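How do I word a death notice when part of the family is abroad and the service date isn't fixed? 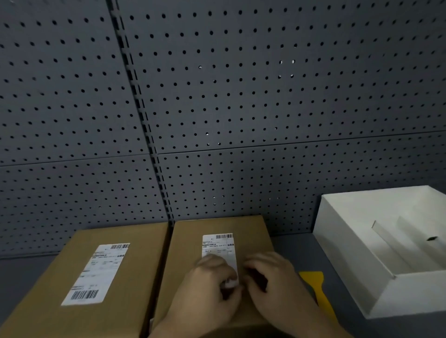 My father-in-law died last week and I have been given the job of writing the notice, mainly because I am the one with a computer. I have never done one. The local paper wants the text in two days if it is to go in the next issue, and the funeral director has said we can't have a firm date for the service until the paperwork comes back from the coroner.

He was 85. He was born in Juška and came over at 24 to work, first on farms and then for many years in the stores at Metus, where he stayed until he retired. He was married twice. His first wife died young and they had one daughter, who still lives abroad. He and my mother-in-law had two sons, one of whom is my husband. There is also a stepson from my mother-in-law's first marriage, who he brought up from the age of four but never formally adopted.

What I am stuck on:

Do I put the first wife in? My mother-in-law says she doesn't mind either way, but I can't tell if she means it.

Does the stepson go in with the sons or on a separate line?

Can the notice run without a service date, or should we wait?

The paper charges by the line after the first 13 lines. I have seen some very long ones and some with almost nothing in them, so I don't know what is usual. My draft is far too long at the moment, with all his jobs and the bowls club and the allotment.

Also, he was known to everybody by a short form of his name that isn't on any of his documents. Half the people who would want to come wouldn't recognise him from the full one.

Thank you for any help. I would like to get it right the first time.

Posted 08/09/2024 by marrowbed

Rasmus Dzene

I am sorry for your loss. I took in notices at the front desk of a weekly paper for a good many years, so I will go through your points.

First wife. Put her in. The usual form is "husband of the late (name) and beloved husband of (name)". It takes up half a line. If you leave her out, her daughter will notice, and so will anyone from Juška who knew the couple. I would show your mother-in-law the actual wording and not ask her the general question again. People find it easier to say yes or no to a sentence on paper.

Stepson. If he was brought up by your father-in-law from four years old, ask him how he would like to be listed. Most men in his position want to be in with the others: "father of (daughter), (stepson), (son) and (son)", in order of age. The paper does not check for adoption. The notice is not a legal document and has no bearing on the will. If he would prefer "stepfather of", use that. Do ask, though. The complaints I had to deal with at the desk were nearly always over who was left out or put in the wrong place, and you can't take a printed notice back.

Service date. You have two choices. One is to run it now with "Funeral arrangements to be announced" and then pay for a second, short notice when you have the date. The other is to hold it until you know. With a daughter who has to travel, I would run it now. Ask the paper if they do a reduced rate for the second one. Ours did, but you had to ask for it at the time of booking. The second can be as short as his name, the place, the day and time, and a line on flowers or donations.

Name. Full name first, then the short one in brackets or after "known to all as". Put it right at the start. People run a finger down the column looking for names and don't read further if they don't see one they know.

Length. You can get everything needed into 13 lines if you take the life story out. Something in this order:

Surname, first names (known as)
Of (town), formerly of Juška. Died peacefully at (place) on (date), aged 85.
Husband of the late (name) and beloved husband of (name).
Father of (names), grandfather of (names).
Retired from the stores at Metus.
Funeral arrangements to be announced. Enquiries to (funeral director, telephone).

If there are a lot of grandchildren you can write "a loving grandfather" and save two lines, but then don't name any of them. Name all or none.

Only say "peacefully" if the family is happy with the word. With the coroner involved you may want to leave it at "died on".

Keep the long draft. It will do for the order of service or for whoever is speaking on the day, and the bowls club may well want it for their newsletter.

Last thing. Have two people read it before you send it, and have one of them check only the names and the dates. I once printed a lady's maiden name wrong from a handwritten form and I still think of it.

tilly_o

Don't put the home address in. When my aunt died we gave the street and the time of the funeral, and the house was broken into while we were all at the church. Town is enough.

Also, we paid 200 for ours with a photo and it came out very dark. I wouldn't bother with the photo.

Brasudetti52

We waited until we had the date and I was glad we did, as having two notices confused my mother's friends. Some saw the first and thought there wasn't going to be a service. But nobody in our family was coming from abroad, so it may be different for you.

If there is a newspaper or a church newsletter back in Juška, think about sending it something too. My uncle came from Tidow and his cousins only heard months later, in May, when a Christmas card was finally sent back. They were upset, and quite rightly. The notice there can be very short, and it should use the name he had as a young man, with his parents' names if you know them. His daughter is probably the best person to do that one. She may be glad to be given something to do.

For the other questions I would go with what Rasmus said.

marrowbed

Thank you all. I showed my mother-in-law the line with both wives in it and she said yes straight away. The stepson wants to be in with the others, so that is settled. We are running it now without the date and the paper will do the second notice at half price. It came to 12 lines with the short name in brackets. His daughter is writing the one for Juška. I have taken the street out as well.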